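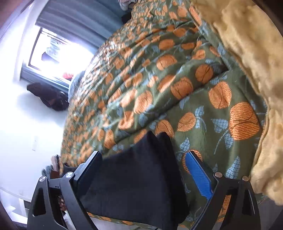 Short Fiction | Work & Machines

Home Stories Poems Submit About

The Folding Shift

By the time Natalia Serrano got to the guest house in Getthorpe, the kettle was on and Konrad was already arguing with the tablet.

"It wants to know what colour a sock is," he said. "I told it grey. It says grey isn't on the list."

"Then it's charcoal."

"It's grey!"

She laughed and hung up her coat. November had come in hard off the lake, and she loved the house on mornings like this, all the radiators ticking and every bed waiting to be pulled apart. Eleven years she'd been doing rooms for Odoleo, and for most of them the job had been her knees, her wrists and a trolley with one bad wheel. Now it was her wrists and a gripper, and she thought the gripper was marvellous. You squeezed the handle and the fingers closed, and somewhere in the walls the system they called Flullik took note of how you'd done it. Later, in the big hotel at Gallardo, an arm on a rail would try it your way.

Your way! That was the part she couldn't get over. She had gone down on the bus to see it, and the arm had picked up a pillowcase, given it a little flick to the left and laid it flat. Her flick. Her mother's flick, if you wanted to be fussy about it.

"Doesn't it bother you?" Konrad asked, pouring. He'd asked before, and he'd keep asking, and fair enough. Houshang Taheri had trained the pair of them, and Houshang was in the laundry office now, watching screens and eating too many biscuits. He said he missed the stairs. Then again, he'd had his hip done in the spring and he could sleep through the night, so he only missed them a bit.

"Some days," she said. "When they cut the Gallardo night crew, it bothered me plenty. But I got a raise for the teaching, and I got my Thursday-night back back."

"Your what?"

"The back I used to have by Thursday night. Gone!"

He snorted into his tea.

They did the upstairs rooms together, Konrad calling out the items and Natalia picking them up, slow and then quick and then slow again, the way Sławomir Gajewski liked it. Sławomir ran the sessions from town and sent cheerful notes. Today's read: 100 more and we can start on fitted sheets.

"Fitted sheets," said Konrad, with real feeling. "It'll quit."

"It won't quit. I'll show it the corners."

"Can you do the corners?"

"No," said Natalia, delighted, "so we'll have to learn them together," and she squeezed the handle and reached for the next thing on the bed.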